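How does a company choose a robot?

Buying a robot is a bit like buying a bike. You need the right size, you need the money, and you need somewhere to keep it. A company has to think about all of this before it orders anything.

Petek is a firm that takes old computers to bits so the good parts can be used again. Stavros Perić is in charge of buying its equipment. He began planning for a robot arm in February, and he started with a list.

What is the job?
The first question is what the robot will do all day. At Petek the job is picking small parts out of computers. A big, strong arm made for lifting car doors would be a waste of money there.

What does it cost?
The arm is only one part of the price. You also pay for the gripper, which is the robot's hand, and for a strong bench, a computer to control it and lessons for the staff. Stavros asked two firms, Cliltard and Flunby, to send him their prices. Flunby's arm was cheaper - but the gripper was extra.

How long will it take?
Cliltard said four weeks to deliver. Then the robot has to be set up and taught its work. Stavros put nine weeks in his plan for everything.

Will it fit?
A robot arm needs room to swing and reach. It also has to get its fingers into narrow places. Inside a computer, a memory module sits in a slot on the main circuit board, with wires and other parts close by, so thin fingers are useful.
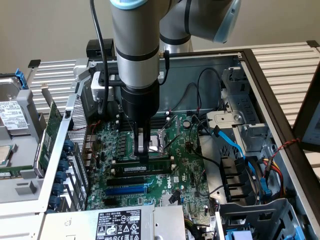 What if it breaks?
Robots need spare parts and check-ups. Stavros keeps some money back every year for repairs.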